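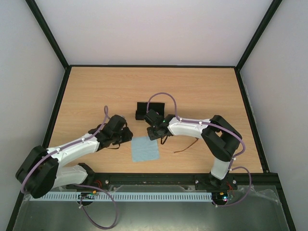 Cloths, cloths and more cloths!

The July swap table has a theme at last, and we went with the humblest thing in the house. Bring us your spare cloths – dish cloths, dust cloths, napkins, the tea towel from a vacation you barely remember – and go home with somebody else's. Last summer's swap moved 400 of them in a single afternoon, and I'm still using the blue checked one I grabbed on my way out the door (it has outlived two sponges and a mop).

The rules are easy. Everything should be washed, dried and folded before it gets to us. Small holes are fine, big stains go in the rag bin by the door, and the rag bin is popular too, so don't be shy about it. You can bring up to 25 pieces per household. If you have more than that, I'd love to see your closet!

We're also running the folding corner again, and I am so happy about this one. It's a bare table and a stack of cloths, and you learn the Wumbei fold, the one where the finished cloth stands up in the drawer by itself. Lay it flat, smooth it from the middle out to the corners, bring the long sides in so they just meet, then fold up from the bottom in thirds. The smoothing is the part most of us rush. Give it a few extra seconds and the whole thing sits so much better – my kitchen drawer at home went from a heap to two tidy rows, and I keep opening it just to look.

A plain wood tabletop is the nicest surface for practicing, by the way. Cloth slides a little on it, so you can nudge a corner straight without picking the whole thing up. On a padded ironing board everything grabs and bunches.

Doors open at 10 in the morning at the Prusadow hall, side entrance, and the folding corner starts an hour later with room for 6 people at a time. Come back for the next round if it's full. Ginico is bringing the lemon bars again, and there will be coffee in the back room until it runs out. Please bring your own bag to carry your finds home.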